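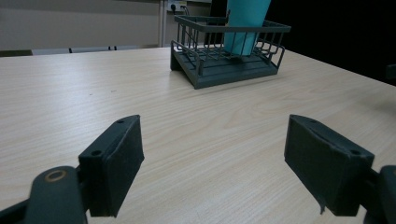

1/ I promised a few of you I'd write up how I finally learned to keep a sourdough starter alive after killing, by my own count, four of them. So get comfortable, this one is going to ramble a bit, and there's a recipe for pancakes at the end if you make it that far.

2/ The starter I have now came from Pacita Castillo, who I met in the flour aisle in Govdale when we both reached for the last bag of rye. We got to talking (I talk to everyone, my kids will confirm this) and she offered me a spoonful of hers. She's had it going for 19 years! I drove home with it buckled into the passenger seat.

3/ The first thing she asked was what I'd been feeding the others. White flour, I said, once a week, on the day I remembered. She was very kind about it. She told me to go half rye and half white for the first month and to feed it every morning at the same time I made my coffee, so the two things would get tangled up in my head. They did. I can't smell coffee now without looking for the jar.

4/ Amounts, for those who asked last time: I keep a big spoonful of the old starter, then add 50 grams of flour and 50 grams of water. I used to do it by eye and it was a different animal every day, sometimes soup, sometimes spackle. A little kitchen scale fixed that.

5/ Water. Our tap water in Fadton smells like a swimming pool in September, so I fill a pitcher at night and leave it on the counter till morning. My neighbor Noel Buenaventura thinks this is pure superstition and bakes beautiful bread straight from the tap, so please don't write to me about it, you can both be right.

6/ Now the part I got wrong for so long. When it goes flat and smells like nail polish remover, it's hungry. I threw out two perfectly good starters over that smell and I still feel bad about it. Feed it twice a day for two or three days, keep it somewhere a bit warm, and give it a chance.

7/ Pink or orange streaks are another matter, and so is anything fuzzy. Out it goes, and wash the jar well in very hot water. I lost my third one that way and cried a little, which my husband has been nice enough to bring up only at holidays.

8/ Clean up right away, by the way. Dried starter is cement. Soak the spoon in cold water before you do anything else, then wash it and let it drain while you put the flour away. I ruined a good sponge every week until I learned that one.
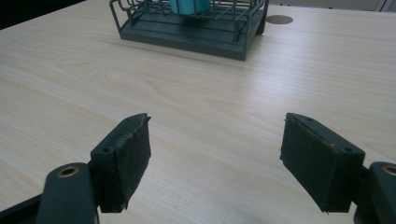

9/ Going on a trip? Feed it, leave it out for an hour, then put it in the fridge with the lid resting on top. Mine sat for three weeks while we visited Marites and the new baby, and it came back after two feedings, grumpy but fine.

10/ And the pancakes, as promised! One cup of leftover starter, one egg, a tablespoon of sugar, a tablespoon of melted butter, a pinch of salt, and half a teaspoon of baking soda stirred in last. It will puff up at you. Cook them right away on medium heat. They're tangy and thin at the edges and my grandson ate seven.

11/ If you live anywhere near Fadton and want a spoonful, bring a clean jar and send me a message first. Mornings are best, I'm up by six and the coffee's on.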